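Ticket: Left-arm grasp offset drifts on patterned cloth, two-arm phone and case task
Project: Clelodeck
Component: policy / observation preprocessing
Site: Minderthorpe lab, cell 2
Status: Resolved, follow-up open
Priority: Normal

Summary

The bimanual policy trained on the May data closes the left gripper short of the phone when a printed cloth is on the work surface. On the plain gray mat the same checkpoint behaves as expected. The right arm shows the fault too, to a lesser degree, on the translucent cases.

Environment

Two arms, front-corner mount, fixed camera view plus joint state. Gosselin control stack, current release. Training set: 1,585 demonstrations, of which 260 were recorded on printed cloth and the rest on the plain mat. Action chunk length 40. No change to gripper fingers or mounting since the data was recorded.

Steps to reproduce

1. Fit the floral cloth and clamp it under the front rail.
2. Place phones on the left half and cases on the right half.
3. Run the policy from the home pose with the default seed.
4. Log commanded and measured left gripper position at the moment of closing.

Expected: fingers close with the phone between them.
Actual: fingers close before reaching the near edge of the phone, or touch the edge and push the phone away. The policy then retries from a slightly different approach angle and often pushes again.

Log

Entry 1
Reproduced on the first attempt. Swapped to the plain mat without touching anything else and the fault went away. Swapped back and it returned. Ruled out a bad home position.

Entry 2
Checked camera extrinsics against the calibration board. Residuals are the same as at install. Reran hand-eye calibration for both arms anyway and loaded the new values. No change in behavior. Old values restored to keep the comparison clean.

Entry 3
Suspected cloth thickness. The cloth lies on top of the mat, so the surface is slightly higher than in the mat-only episodes. Tested with an unprinted off-white cloth from the same supplier (Feson) at the same thickness. Policy grasped normally. Height is not the cause.

Entry 4
Looked at attention maps from the vision encoder for the failing runs. On the plain mat, weight sits on the phone outline from early in the approach. On the print it is spread over the stems and the red flowers, and it settles on the phone late, after the chunk containing the close command has already been issued. This explains why the error looks like an early close and why retries do not improve it much.

Entry 5
Tried shortening the executed part of each chunk so that the policy replans sooner. Early closes became less frequent. Motion became visibly jerky at the chunk joins and the two arms lost their timing relative to each other. Rejected as a fix, kept as evidence for the explanation in entry 4.

Entry 6
Reviewed the cloth demonstrations by layout. In most of them the objects start close to the middle of the surface and the two groups nearly touch. Wide layouts, with a clear gap between phones and cases, are almost absent. The print and the wide gap are therefore confounded in our failing tests. Added a test condition: wide gap on plain mat. Grasps were normal. Wide gap on print fails more often than narrow gap on print, so layout adds to the fault but does not produce it alone.

Entry 7
Retrained with background replacement during preprocessing. Object and arm masks are kept, and the surface is filled with a random texture per episode. The texture must be held constant within an episode. Our first version resampled it on every time step and the resulting policy hesitated above the objects without closing.

Masks for the translucent cases needed separate handling. The segmentation model returned only the border of the pale pink case on several episodes and let the print show through the center. 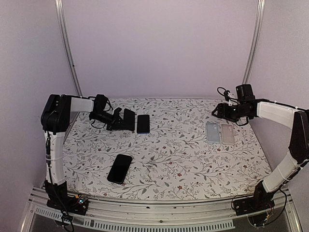 We filled the case masks from the outer contour and blended the replacement texture at partial opacity inside them, so that the case still looks see-through in the training data. Hard-edged masks gave the right arm a policy that ignored real cases on the print. The blended version does not have this problem on either color.

Entry 8
Evaluation of the retrained checkpoint on the floral cloth, wide gap, same seeds as entry 1. Early closes no longer appear in the left-arm log. Remaining failures are of a different type: when two phones start side by side with a narrow strip of cloth between them, the outer finger can catch the second phone. This also happens on the plain mat and was present before the change. Split off as its own ticket.

Resolution

Cause: the policy relied on surface contrast that was nearly constant in training. Fixed by per-episode background replacement with blended masks for translucent objects. Preprocessing change merged, old checkpoint marked as mat only.

Open items

– Record more wide-gap demonstrations on print before the next training run.
– Repeat entry 8 with the blinds open. All evaluation so far was under the ceiling lights.
– Decide whether 2 camera views would remove the need for the opacity blend.

Contact: Clelodeck support desk, Minderthorpe | © Clelodeck project | Back to top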